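Oson Teaching Laboratory – consumables and bench practice
Progress report to the Fonivau Fund
Apr 10, 2022

Summary

The first half of the grant has gone on stock, storage and a new bench routine for the wet lab. Spending to date is 2512 out of an award of 3852. We expect to use the remainder by the end of May, mostly on pipette tips and a second tube rack for the cold room.

Stock and storage

The old cupboard has been cleared and relabelled. Centrifuge tubes, dishes and caps now have a shelf each, and opened bags are used up before new ones are started. We threw out 33 bags and boxes that were past their date or had lost their labels. The Dekker order came in two deliveries, the second of them short by one case of dishes, and the supplier has credited us for it.

The spreadsheet we used for stock has been replaced by a paper card on each shelf. It is slower to add up but people do fill it in.

Bench routine

Students now set out everything for a session before any liquid is poured. White paper goes down first, then the dishes, then the tubes in their rack. Caps are kept in a clean lid to one side. This has cut down on mixed-up caps, which was the main complaint in the Ustum safety visit last year.

Coloured liquids are used for practice in measuring. The printed lines on the tubes are easy enough to read against a white surface, and students note the level before moving on. We had some trouble with small volumes – the lower marks are close together and the readings varied between groups. More time has been given to this in the second block of sessions.

An uncapped tube with reddish-pink liquid in the bottom, and a large pink dish behind it:

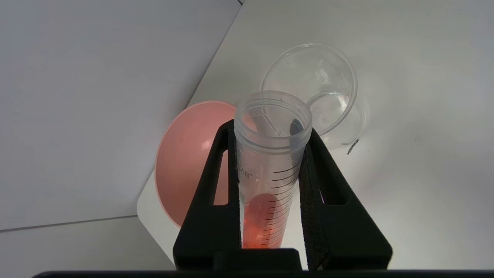
Remaining work

The cold room rack has still to be ordered. We are waiting for the shelf to be measured again, as the first figures did not allow for the door.

The written bench guide is in draft. It will have a page on reading small volumes and a page on waste, and a copy will be sent to the Fund with the final report.

No change to the budget headings is requested.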